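Join us at Grellurby: people wanted for our kitchen robot trial

Posted 10/07/2020

We are looking for 12 people who know their way round a working kitchen to help us with something we have been building up to for a good long while. You might be a cook, a kitchen porter, someone who has run a school canteen, or someone who has washed up in the back of a café for years and has opinions about it (we would love to hear them, all of them!). You don't need to know the first thing about computers.

The trial is part of Alemneh, our project on sharing kitchen work between people and a robot arm. Before anything changes in the real kitchen at Grellurby we try it out in simulation, from the gripper's own point of view, and then we sit down with the staff and talk it through. It is slow going and there is a lot of tea involved, but we have found that people spot things in the simulated kitchen that we would have walked straight past. 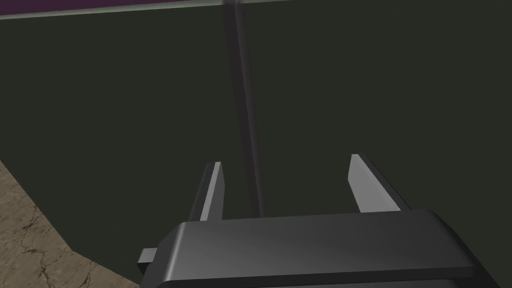 Nermina Stojanovska
Workplace Trials Lead, Skimon

I should say a little about why I am the one writing this, and not somebody from the technical side. I spent a good part of my working life in kitchens before I came to Skimon, and I remember very well how it felt when a new machine arrived and we were told about it on the morning it was plugged in. I promised myself I would never do that to anyone. So when Tarık Aksoy and his team began work on the gripper, I asked for the kitchen staff to be in the room from the start, and they have been, grumbles and all.

Much of what we look at together is very small stuff. How should the open fingers come up to a thin upright rod when there is a big flat surface right behind it? How close is too close? A person reaching for something narrow does it without a thought, and then you ask them to explain how they did it and the whole table goes quiet, and somebody starts miming. Those are lovely sessions, and the notes from them go straight back to Tarık.

What would you be doing? You would come to Grellurby for five sessions during August, each lasting two hours. In the first ones you would watch simulated runs on a screen and tell us what you would do differently. After that we go on to the harder part, which is the working day itself: who sets the arm going, who stops it, where you stand while it moves, and what happens to the jobs that used to fill the gaps between the big jobs. Some people are glad to see the back of the fetching and reaching. Others tell us it was their only chance to stretch their legs and have a chat, and we take that just as seriously. 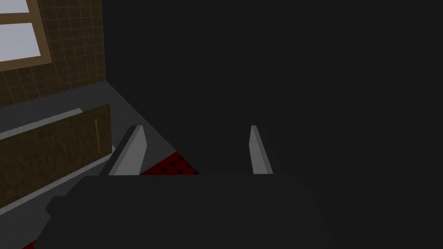

Bethel Workneh wrote to us after the last round that she had come along expecting to argue about losing hours, and did argue about it, but that what stayed with her was how much the order of her morning would shift, and that she would like it put in writing that staff can change that order back.

It has been put in writing, and it will be on the table at your first session too. Nobody's hours are being cut as part of this trial. I can't make promises about every kitchen everywhere, and I would be wary of anyone who did, but you will be able to put that question to us directly and get a proper answer.

We pay 100 pounds for each session, travel on top, and lunch is included. If you need an interpreter, a particular chair, a lift from the station or a break every so often, just tell us and we will sort it out. You can leave the trial whenever you like and keep the payment for the sessions you have done.

To put your name down, write a few lines to Berhanu Assefa at the Skimon office in Grellurby, or ring and leave a message for him. Tell us where you have worked, which part of the job you would happily hand over and which part you would fight to keep. There is no form and spelling doesn't matter. Berhanu answers everyone, though it may take him a few days when the post is heavy.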